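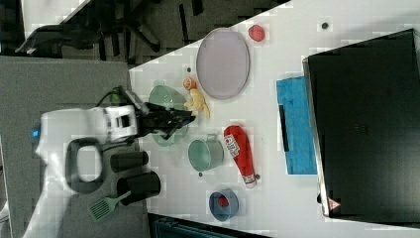 Tiltport eröffnet im Mai eine Ausleihe für Spielküchen und Kochgeschirr

Wer mit Kindern kocht, weiß, wie schnell so ein Tisch voll wird: ein Topf hier, eine Schüssel dort, dazwischen die Banane und eine Flasche Ketchup, und irgendwo liegt immer noch ein Pfannenwender quer. Genau mit solchen Tischen beschäftigt man sich bei Tiltport seit einer ganzen Weile, und nun ist es endlich so weit — im Mai öffnet in den Räumen an der Rundside eine Ausleihe, in der Kindergärten, Horte, Familienzentren und natürlich auch ganz normale Haushalte komplette Tischsets rund ums Kochen, Decken und Aufräumen mitnehmen können.

910 Teile umfasst der Bestand zum Start. Sie sind auf 57 Kisten verteilt, und jede Kiste ist so gepackt, dass eine kleine Gruppe damit einen ganzen Vormittag gut beschäftigt ist. In den Kisten finden sich Töpfe, Schüsseln, Teller und Becher, dazu Küchenhelfer und allerlei Spielessen. Bei den Farben haben wir uns, das geben wir gerne zu, ein wenig hinreißen lassen: Blassgrün und helles Petrol für die Töpfe, Lavendel für die große ovale Platte, Blau für die Schüssel und ein sattes Rot für alles, was nach Tomate aussieht. Auf einem weißen Tisch macht das einfach gute Laune!

Entstanden ist die Idee, wie so vieles, beim Aufräumen. Im vergangenen Herbst standen wir nach einem Kochnachmittag vor einem Tisch, auf dem wirklich alles durcheinanderlag, und stellten fest, dass die Kinder am Sortieren beinahe mehr Freude hatten als am Kochen selbst. Gehört die Banane in die Schüssel oder auf die Platte? Passt der kleine Becher in den großen? Und wohin mit der Flasche, wenn sie nicht stehen bleiben will? Aus diesen Fragen sind inzwischen 16 Aufgabenkarten geworden, die jeder Kiste beiliegen und die sich ohne lange Vorbereitung einsetzen lassen. Die leichteren Karten eignen sich für Kinder ab zwei Jahren in Begleitung eines Erwachsenen, die schwierigeren fordern durchaus auch Vorschulkinder heraus.

Die Kisten selbst liefert die Firma Alside, mit der wir schon beim Umbau unserer Teeküche sehr gerne zusammengearbeitet haben. Um das Spülen und Prüfen der zurückgegebenen Teile kümmert sich der Betrieb Soltani, der nur ein paar Türen weiter sitzt und uns auch bei der Auswahl des Geschirrs mit viel Geduld beraten hat. Beiden möchten wir an dieser Stelle ganz herzlich danken.

Ausgeliehen wird immer am Dienstag ab 9 Uhr. Eine Kiste darf 2 Wochen bleiben und kann, sofern niemand darauf wartet, gerne verlängert werden. Für Einrichtungen ist die Ausleihe kostenlos, Privathaushalte zahlen eine kleine Gebühr, die bei der Abholung vor Ort beglichen wird. Fehlt bei der Rückgabe einmal ein Becher oder ein Löffel, so ist das kein Drama — ein kurzer Hinweis auf dem beiliegenden Zettel genügt, dann füllen wir die Kiste wieder auf.

Vorbestellungen nimmt Tiltport ab sofort am Empfang entgegen. Redaktionen, die sich vorab umsehen oder beim Packen der Kisten dabei sein möchten, sind ebenfalls willkommen und werden gebeten, sich vor ihrem Besuch kurz anzumelden.

Pressekontakt: Tiltport, Ausleihe Tisch und Küche, Rundside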